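Workshop notebook, June

Sunday, 7:40 a.m.

Kettle on, windows open. Picking up the cold-brew tea work where I left it. Setsuko wants a settled recipe for the black tea before the summer menu goes to print, and she wants the cloudiness dealt with. Those are two separate problems and I've been treating them as one.

Notes from last time, copied over so they're in one place:

The hot-brewed, quick-chilled batch clouds every time it goes in the fridge. Clears when it warms up on the counter. So it's the ordinary thing, caffeine and tannins dropping out together as the tea cools, and no filter is going to fix it. Emiko ran a batch through two papers and it came out bright and went cloudy again by the afternoon.

The cold-brewed batch stays clear but tastes thin next to the hot one. Ryota called it "tea that has been told about tea." He's right. It has the sweetness and none of the grip.

Plan for today is to stop trying to rescue the hot batch and work on the cold one. Things to change: leaf size, leaf quantity, time. One at a time this time. Last week I changed the leaf and the time together and learned nothing from it.

8:15

Leaf is the Planby broken grade, same sack as before. Second jar is the Ogura whole leaf. Filtered water for both, straight from the under-sink filter, and I let it run first because the line had been sitting since Friday.

Weighed the leaf on the small scale. The big scale drifts when the dishwasher is running and I don't trust it for anything under a handful. Somebody should label it. (Me. Added to the list.)

Both jars filled, lids on, labeled, in the bottom of the fridge at the back. Not the door. The door shelf runs warmer and we had that argument already.

9:05

While those sit, went back through the tasting sheets. The handwriting on some of them is hopeless. Hideaki writes "dry" for two different things, sometimes meaning not sweet and sometimes meaning astringent, and his scores only make sense if you know which. Asked him. He says he always means astringent. Looking at the sheets, I don't think he does. From here on the sheet will have a line for each and no free-text box until the bottom.

Also dropping the 1 to 10 scale. Everyone uses 6 and 7 and nothing else. Katalin suggested ranking the cups against each other, best to worst, no numbers. Will try it with the next round.

10:30

Side test, since I had hot water anyway. Short hot start: poured just enough 102 degree water over the leaf to wet it, left it until the leaf had opened, topped up with cold. (That's Fahrenheit. Hardly hot. I want the leaf softened and not much more.) In the fridge with the others, labeled W for warm start.

I don't expect this to cloud. If it does, the temperature comes down and I try again.

Noon

Looked at the jars and did not taste them. The broken leaf is a lot darker already. Whole leaf is pale and most of it is still floating. Gave neither of them a stir. I'd like to know if stirring matters but that's another day's test.

Lunch. Rice and the rest of the pickles.

1:20

Sugar. Setsuko would like one sweetened version. Granulated won't go into cold tea without a lot of fuss, so syrup, equal weights, made on the stove and cooled before it goes near anything. Tried the syrup in a glass of plain water first to get a feel for how sweet a spoonful is. Sweeter than I'd have guessed.

Lemon goes in the glass and never in the batch. It lightens the color right away, and by the next day the whole thing tastes of pith. Page 30 of the old notebook has the details if anyone wants to reopen this. Please don't.

2:45

Serving. A recipe that's good in the jar can still be bad at the counter. Things I want written down before we do a service trial:

Rinse the dispenser with hot water and leave it open to dry completely. Old tea smell hides in the tap.
Take the tap apart every night. The washer too.
Pour off the first splash each morning and smell it before serving anyone.
No ice in the batch. Ice in the glass.
Wipe the drip tray between batches. Tea stains steel if it sits.

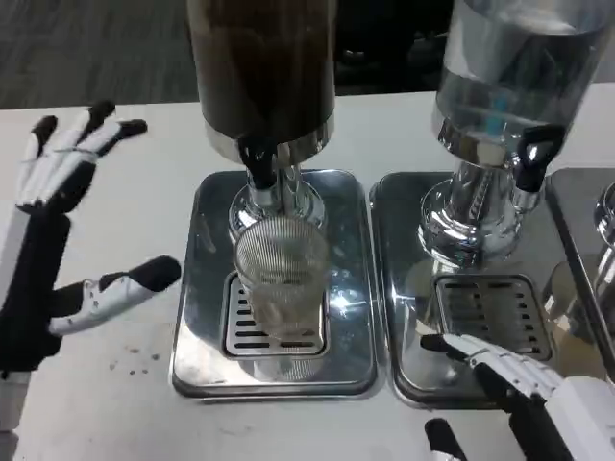

Chrome dispensers and stainless drip trays on the white tabletop.

Hadeck sent a price for spare washers, and Plaltska has the brushes for the taps. Order both together. Get the narrow brush. The wide one was useless last year.

4:10

Tasted with Emiko and Ryota. Three cups, ranked, no talking until everyone had written it down.

Warm start came first on all the sheets, including mine. Clear in the glass, some grip at the end, no stewed taste. Broken leaf second, whole leaf last. Whole leaf might only need longer, so it goes back in overnight and I'll taste it again tomorrow before I rule it out.

Emiko found the broken leaf a bit dusty at the bottom of the cup. Finer strainer next time.

To do:
Repeat the warm start from scratch, same weights, and have Emiko make it from my notes without me in the room.
Leave one jar of it in the fridge and check daily for cloud.
New tasting sheet.
Washers and brushes.
Label the big scale.
Tell Setsuko the menu can say cold-brewed black tea, and to hold off on the sweetened one.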